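Blog > Work Notes > Collecting

Most of February went to crumbs. I've been meaning to write up how the burger recordings went, and a few people have asked, so I'm putting it down while I still remember the order things happened in.

The short version of the job: we want an arm that can put together a small sandwich from parts laid out in front of it. Nobody writes rules for that anymore, at least not on our team. A person steers the arm through the task, we save the camera view and the finger positions, and then we do it again with things moved a bit. The goal for this round was 1000 saved runs. We finished with 646 that I would call usable.

Irina Dobre set the goal and I did most of the steering, with Yanling Fu taking over in the afternoons when my hands got tired. Asanka Seneviratne looks after the training side, and he is the one who gets to throw my work away.

The table and the feeder

We named the table Sultana, for no good reason. It's white, so food shows up well against it. On it is the clear plastic feeder with the red upright and the arms going off to the left. We call the whole feeder Filline. It puts a piece of food in more or less the same place each time, and the person steering has to bring the fingers in, close on the piece and lift without dragging the plastic along.

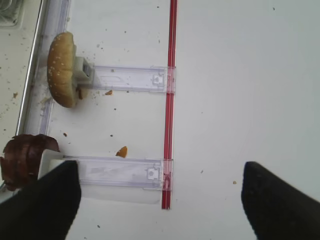
My first batch was too tidy. I started every run from the same height with the fingers open the same amount, and I wiped everything down every few minutes. Asanka trained on 500 of those early runs and the arm did fine as long as the surface was spotless. With bits of bread lying around it would slow down, drift toward a crumb and close on it.

So we quit wiping. Crumbs stay until they get in the way of the rails, and then I clear only what's blocking. I also started changing the approach. Some runs come in high, some come in low and off to one side, and in some I miss on purpose and correct. The corrections turned out to be worth a lot. An arm that has only seen clean grabs has no idea what to do after a bad one.

I should say something about the clear plastic. It's a pain for the wrist camera. The edges pick up a pale purple tint and in certain light that's most of what you can see of them. Piyumi Wickramasinghe suggested painting the arms gray. Irina said no, on the grounds that the kitchen this is meant for has clear containers all over it and we'd have to face the problem sooner or later. I was on Piyumi's side at the time. I've come around, mostly.

Bread is harder than it looks

Buns change during the day. In the morning they spring back when you squeeze them. By four in the afternoon the cut side has dried and the crust flakes if you look at it wrong. I was swapping in a fresh half whenever one started to fall apart, until Yanling pointed out that I was leaving out exactly the buns the arm would have the most trouble with. Now each one stays in for 8 runs unless it breaks in two. I write the bun's age in the notes as "new," "middle" or "old," and that has been good enough.

Lettuce I don't want to talk about yet. We recorded some with it and Asanka has them set aside in their own folder. The pieces stick together and it's hard even for a person to say whether you've picked up one or three.

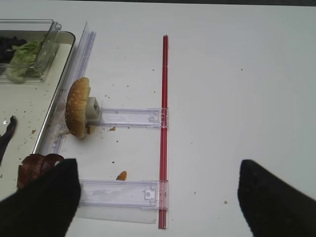 What got thrown out

Over a third of the goal went missing between what we planned and what we kept. Part of that was plain time. The rest went for a handful of reasons:

- The fingers bumped the red upright and moved the feeder partway through.
- I stopped to think. A long pause looks like part of the task to the training code, and the arm learns to pause too.
- The save program, Zindov, dropped camera images and didn't warn us. Fixed now.
- The label said one food and the recording had another. That was me, before coffee.

The pauses were the most annoying to lose, because the runs were otherwise good. Asanka tried trimming them out automatically, but the joins made the arm jerk. I'd sooner record them again.

Next up is a second table with the feeder turned the other way around, so the arm can't just memorize where left is. Oddur Þrastardóttir is bringing over a different set of fingers from the Fudo project to try on it. They're narrower than ours. If they grip bread without crushing it I'll be happy, and I'll also have to redo a good share of what I've just described.

I'm hoping to start once the vacuum cleaner gets fixed.

Recent posts
Zindov save errors and how we found them
Steering with a sore wrist
Notes on labeling food
Why we stopped using the overhead light
Setting up Sultana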